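Which vase for the dried bunch?

lorna_b
June 7, 2020

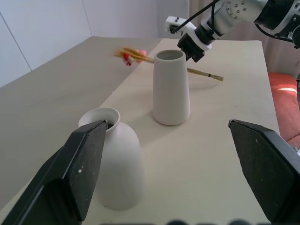 Round one in front, tall one behind, flowers still lying down.

The bunch is wheaty yellow bits with some pink and red. My money's on the tall vase but I'm told I have no eye. Opinions, please.

koen.m
Tall. Those stems would look like a bad haircut in the short one.

Tumaini_W
Disagree. Trim the stems and use the round one. It has a proper lip for them to lean on, and the colour sits lower on the table.

koen.m
Trim dried stems and you'll be sweeping until March.

Tumaini_W
I've trimmed around 20 bunches and own a broom.

nusrat_s
Tall one, but put a handful of rice in the bottom first. Mine from Hutar weighs nothing and goes over whenever someone shuts a door.

lorna_b
Rice in a vase. My grandmother would have had words.

nusrat_s
Gravel then, if you're being fancy.

martins_l
Leave both vases empty and hang the flowers on the wall. Two white vases is already a lot of vase.

lorna_b
Tall it is, with gravel. Martins, you're not invited.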